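What changed at Lill when the packets started being picked by gripper

My placement was at Sevumix, in the Wullatside building, with the small team that does returns and repacking for a snack wholesaler. I'd gone in expecting to write about speed (everyone on my course writes about speed!) but I kept getting pulled towards the people, so that's what this report is.

Some background first. The project is called Lill and it began in December. Before that, 40 people shared the sorting between them, and a normal shift meant standing at a bench handling packets until your wrists complained. Now part of the handling is being passed to grippers, and the sorters take turns teaching them. I spent my first mornings reading through 305 shift notes, and sore hands came up far more than boredom did, which surprised me.

Foil bags are the awkward ones. They crumple, they shine, and the pads have to close right up on them to get a hold.
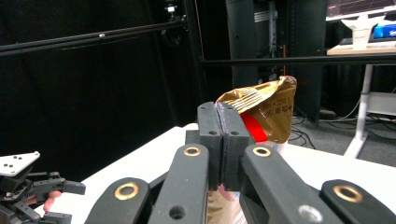

Raimonds Koppel told me he missed the bench at first, because at the bench you could talk, and teaching a gripper takes all your attention. He said his hands felt better but he went home tired in a different way – more like after an exam.

I heard versions of that from several people, so I put it in my survey. The forms that came back were split. Younger staff mostly liked the new work and wanted it on their job title. Some of the longer-serving sorters felt they were giving away a knack they'd spent years getting, and they wanted to know what they'd be paid for once it was given. I didn't have an answer and nor did my supervisor, Rūta Jankauskaitė, though she did take the question upstairs.

One thing I'd do differently: I logged 733 picks in a spreadsheet and only used a handful of them. I should have spent that time in the break room!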